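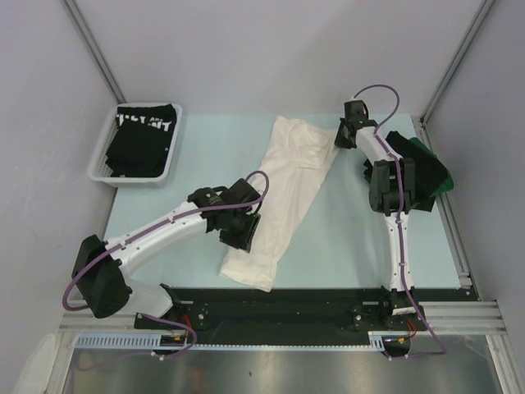
Two robot arms at a pale blue table, with a white mesh basket in the back corner.

Home Talks Listen Contact
Reading time: 3 minutes

Recording a singer who is not in your room
Speaker notes, Satton home recording meetup

Start slowly. Wait until people at the back have a chair.

Say first: I mix songs for small bands, and most of the singers I work with live in another city. In January I finished the Minthorpe record this way. It has 4 songs, and I never stood in the same room as the singer. I want to tell you what I send, what I ask to receive, and where I lost time.

1. Before the singer sings

Send a rough mix without the guide vocal, and one more with it. Many singers want to hear the guide once and then forget it. Write the tempo in the file name. "Prurkthorpe_78bpm_rough" is ugly, but it saved me two emails.

Send the words as plain text, with a mark where you want a breath. Also say how you pronounce any strange place name. On "Prurkthorpe" I forgot this, and we had to record the chorus again. (Sing the wrong version here, then the right one. Keep it short.)

2. What to ask for

Ask for dry files, with no reverb and no compression. If the singer likes to hear reverb in the headphones, this is fine, it only should not be printed in the file. All files start at zero, also the ones with silence for two minutes.

Three full takes are enough for me. I used to ask for ten, and then I spent an evening choosing between breaths. For doubles and harmonies, I ask for two of each.

Play: Seyoum, verse two, dry take. Then the same verse in the mix.

Ask the room which line has the edit. Do not wait too long for an answer. It is on the word "river".

3. Giving comments

This was the hardest part for me, because English is my second language and a short comment can sound angry. Now I write the time in the song, then what I like, then what I would change. "At 1:12 the tone is lovely, please try it softer at the end" is better than "softer".

I do not write "more emotion". A singer cannot do much with this. I write who is speaking in the song and to whom.

4. Money and rights

Agree on the fee before the first note, and on how many changes are included. Put in writing if the singer is named in the credits. My page for this is short and I can send it to anyone who asks.

If there is time: tell about the folder with 2,044 files. Every breath was a separate file — I opened them all, and I still use that folder to test new hard drives.

Questions. Repeat each question into the microphone before answering. Leave the Seyoum session open on the laptop, somebody usually wants to see the vocal bus.

Related talks
Tuning a vocal by hand
Cheap curtains and small rooms
How to name your stems
Writing harmonies when you cannot sing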